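Ticket: Broadband dropping in the evenings, Usetti hub
Status: Solved
Opened: 12 August 2023

Hello, me again, and sorry if this ends up long. We're on the Trulorham 400 package with the Usetti hub you sent out in February, and it was lovely until last week. Now it falls over every evening, just as we've all sat down. The light goes amber, everything stops, and a few minutes later it's back as if nothing had happened. I've restarted it more times than I can remember. The hub's in the hall and the kitchen is at the far end of the house, but it drops in both, so I don't think it's distance.

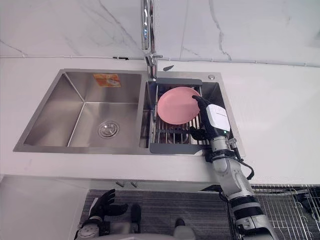 Trulorham Support: Thanks for getting in touch. We can see the line resyncing, so please plug a laptop straight into the hub with a cable this evening and tell us whether that drops as well. Please don't factory reset it yet, as we'd lose the log.

Right, did that. Cable in, laptop on the stairs, and it went off mid-film with the same amber light! So the wi-fi's off the hook. I also had a go at the hub's log page, but it only keeps the last 2000 lines and most of those were my doorbell saying hello to itself. I've pasted what I could.
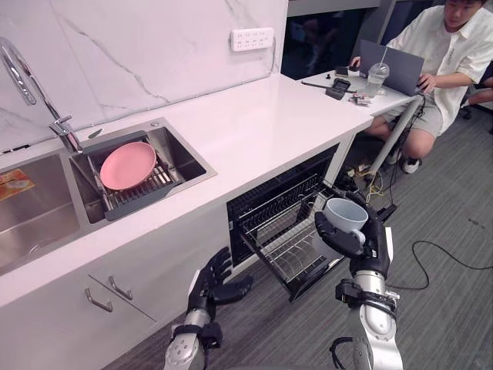 Photo: uploaded by ticket author

The bit I think matters is "LOS, retrain" and it's in there 4 times for one evening. I looked it up and got myself in a right tangle, so could somebody tell me what it means in plain words? Also, I've got an old Lidach filter on the phone socket, left over from our last provider. Should that be there at all? Your leaflet doesn't mention filters.
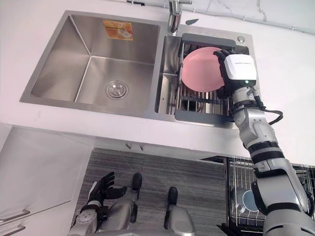
Update: filter swapped

Your colleague on the phone said to try without the Lidach, so I put the new Bahrami one on that came in the post. Two evenings so far and not one drop (touching wood as I type). The log is doorbell, doorbell, doorbell.
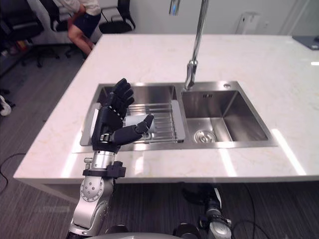 Speeds are still a bit up and down, mind you. Next to the hub I get the full 400, but it's much lower at the other end of the house, and streaming the radio is hit and miss. Standing over the sink with a cup and the steel drying rack in front of me is when I most want it to work! Would one of your booster discs help, and do I have to pay for it? Apart from that I'm happy for you to close this one. Please leave the notes on my account in case it starts again.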